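Search the guide

Section 6: Shore Power and Battery Charging

Reading time: 4 min

This section covers connection of the Gamness hybrid drive to a marina supply, the charging sequence, and disconnection before departure. It applies to all Fiminwood hulls fitted with the Rafferty charge controller. For charging under way from the diesel generator, see Section 7.

6.1 Before connecting

1. Moor the yacht and set both drive levers to NEUTRAL.
2. Turn the drive key to OFF and remove it. The controller will not accept a shore supply with the key in place.
3. At the main panel in the lower passage, set the SHORE breaker to OFF.
4. Check the supply rating marked on the dock pedestal. Enter the same value at the controller under SUPPLY LIMIT. If the pedestal is not marked, ask the dock office.
5. Inspect the shore cable along its full length. Replace it if the outer jacket is cut or if any pin is bent or darkened.

CAUTION: Do not use an adapter that joins two pedestal outlets into one lead unless it was supplied with the yacht.

6.2 Connecting the cable

1. Open the inlet cover on the port quarter. The cover latch turns a quarter turn to the left.
2. Push the yacht end of the cable into the inlet and tighten the locking ring by hand.
3. Route the cable clear of the passerelle and the stern cleats. Leave enough slack for the tidal range at the berth.
4. Confirm that the pedestal breaker is OFF, then plug in the dock end.
5. Switch on the pedestal breaker.
6. Wait for the SHORE READY lamp at the main panel. It should light within 10 seconds.
7. Set the SHORE breaker to ON.

NOTE: If the POLARITY lamp lights instead, switch off the pedestal breaker and move to another outlet. Do not try to correct the fault at the yacht end.

The canvas cover for the inlet locker can stay in place during charging if the vent flap is open. Fold it back fully when working at the inlet.
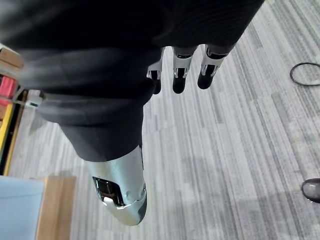
Black cloth, held in a fold.

6.3 Charging

1. At the controller, select CHARGE, then SHORE.
2. Choose a mode. STANDARD fills the bank to its normal working level. STORAGE holds it at a lower level and is intended for layups longer than one month.
3. Press START. The screen shows the charge rate in watts and the time remaining.
4. Check the rate after the first few minutes. With the factory settings and one supply cable, the display should settle at roughly 4000. A reading of 3926 was recorded on the reference hull at the Plullancombe yard and is within limits.
5. If the reading stays below 1000, stop the charge and go to 6.5.

The rate falls as the bank nears full. This is normal and does not raise an alarm.

CAUTION: Keep the battery space fans running throughout the charge. If the FAN alarm sounds, press STOP and open the battery space hatch. Do not enter the space until the alarm has cleared.

The galley range and the air conditioning draw on the same supply. The controller lowers the charge rate when either is running, and the time remaining will increase to match.

6.4 Disconnecting

1. Press STOP and wait for CHARGE ENDED.
2. Set the SHORE breaker to OFF.
3. Switch off the pedestal breaker and unplug the dock end first.
4. Release the locking ring and remove the yacht end.
5. Close the inlet cover and check that the latch is seated.
6. Coil the cable loosely and stow it in the stern locker.

6.5 Low charge rate

Check the following in order:

1. SUPPLY LIMIT matches the pedestal.
2. Locking ring is fully tight.
3. STORAGE mode is not selected.
4. Battery temperature is inside the green band on the controller screen.

If the rate is still low, save the fault log to the service card and send it to the Fiminwood service desk, attention Khalil Mansour. Include the hull number and the controller software version.

Section revised June. Technical review: Catríona Ní Bhriain.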